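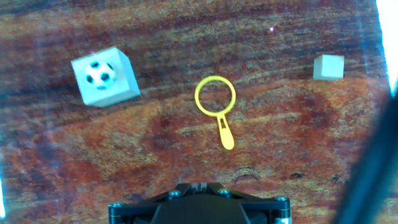

Omudov asked whether a table with so much going on in the grain would make small objects hard to find, and whether a plain white top would have been the wiser purchase for a playroom. The question was put to us in writing after our first notice of the Clulach activity table, and it deserves a proper reply within the full review that follows.

Review: Clulach Wooden Activity Table
29 May 2020

The Clulach table was purchased for the supervised play area of our family reading room, where it replaced a folding table that had become unstable. It has been in daily use since November. The assessment below covers the tabletop, the assembly, the upkeep and the table's suitability for small toys.

Surface and color

The top is the principal reason to consider this table. The grain is strong, running in wavy bands of reddish-brown and orange with darker maroon streaks, and no catalog photograph we consulted prepared us for the depth of it. Buyers who expect an even tone should request a sample before ordering. Our two tables differ noticeably from each other, and the supplier, Zaranon, states on its order form that matching cannot be guaranteed.

On Omudov's question, our experience has been favorable. Pale toys stand out very clearly. A white cube or a cream-colored block can be found from across the room, and the yellow toy shaped like a magnifying glass has yet to be overlooked at closing time. The small soccer ball, black patches and all, is also easy to pick out. Brown and dark red pieces are another matter. We have moved the wooden train cars and the checkers to a different table, where they are less likely to be missed during the evening count.

The finish does reflect light. Near the window, in the afternoon, parts of the surface take on a bluish-white haze that dulls the color considerably. This is a matter of position, and turning the table so that its short side faced the glass reduced the effect. Institutions with large windows may wish to plan for this in advance.

Assembly

The table arrived in two cartons. Assembly required one hex key, which was supplied, and a rubber mallet, which was not. Two members of staff completed the work in 30 minutes. The printed instructions are clear up to step 7, at which point the drawing shows the crossbar reversed. Zaranon confirmed the error by telephone and sent a corrected sheet the same week.

Upkeep

Daily cleaning consists of a damp cloth followed by a dry one. Washable marker has come off without difficulty. Wax crayon left a slight film that needed a second pass with mild soap. There are several shallow dents near one corner, the result of a dropped metal truck, and they are visible only at a low angle. We have not yet tested the refinishing kit sold separately by the manufacturer.

Use with small toys

The top has no raised rim. Blocks and cubes stay where they are placed, and children have built on it without complaint. Balls are less cooperative. The small soccer ball has left the table more often than any other item in the collection, and the older children now set it on top of the large cube as a kind of goal for their games – a practice we have seen no reason to discourage. A rim is offered as an optional part, and we would recommend it for groups that use marbles or beads.

Comparison

The Ansari play table, which we also considered, has a rim and costs less. Its top is a printed laminate, lighter in weight and easier to move between rooms. For an organization that must clear its floor each evening, the Ansari is the more practical choice. The Clulach requires two people to lift and is best left in place.

Our reading room receives more than 2,000 visits a year, and the table has remained level and firm throughout. We have ordered the optional rim for one of the two tables and will add a note to this page once it has been fitted.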